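Search this guide Go

4. Reporting case counts in Gritent

1. Open Weekly Count and enter positive tests only.
2. Enter the population. Carita fills in 4,000 by default — don't trust it.
3. Press Save.
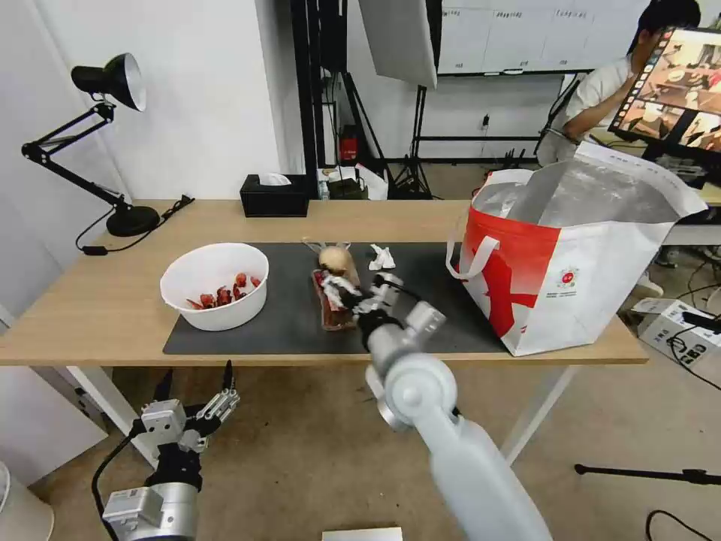
Rates under 20 cases jump wildly, so be wary of any "highest rise" banner. Suspected food poisoning goes on a separate form. List each item, even a bread roll beside packaged food.

Caution: "Verified" only means someone clicked it.

Last updated 09/07/2026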